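Stand: 26. März 2020, Projektgruppe Robotik, Kurs von Châu Hoàng

# Griff in die Kiste: Ablauf für neue Gruppen

Die Anleitung gilt für den KUKA-Arm an der Kiste. Wer am kleinen Tischroboter arbeitet, nimmt das Blatt von Fillow.

## Vorbereiten

1. Kiste am Rand festklemmen und daran rütteln. Gibt sie nach, die Klemmen nachziehen.
2. Kabel am Handgelenk prüfen. Die Schlaufe muss so weit sein, dass die letzte Achse in beide Richtungen drehen kann.
3. Stäbe und Metallteile einlegen. Sie dürfen schräg liegen und die Wand berühren.
4. Projekt `vundar` öffnen und die Konfiguration der eigenen Gruppe laden. `mai` ist die alte Version und bleibt unverändert.

## Höhe einstellen

Der Greifer fährt zuerst auf 82 mm über dem Boden. Von dort geht es im Handbetrieb weiter, immer mit einer Hand am Zustimmtaster. Die Greifhöhe beträgt 3 mm. Wer tiefer geht, drückt die Fingerspitzen auf das Blech, und der Arm bleibt mit einem Kraftfehler stehen. Den Wert unter `z_min` eintragen und speichern.

## Versuche fahren

Pro Durchgang nur ein Teil greifen, anheben und hinter der Trennwand ablegen. Nach jedem Versuch im Protokoll »gegriffen«, »verrutscht« oder »verfehlt« ankreuzen. Bisher stehen 1.886 Versuche in der Tabelle, für die Auswertung brauchen wir von jeder Gruppe mindestens 1.000.

Liegt ein Teil flach an der Seitenwand, den Greifer vor dem Absenken so drehen, dass kein Finger zwischen Teil und Wand klemmt. Geht das nicht, Teil auslassen und als »verfehlt« eintragen.

Am Ende den Arm in die Grundstellung fahren, die Steuerung ausschalten und die Tabelle im Ordner `falline` ablegen. Fragen zum Protokoll bitte direkt an Châu.
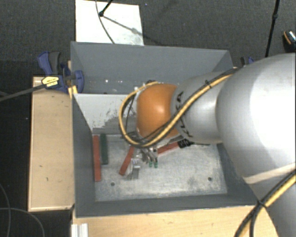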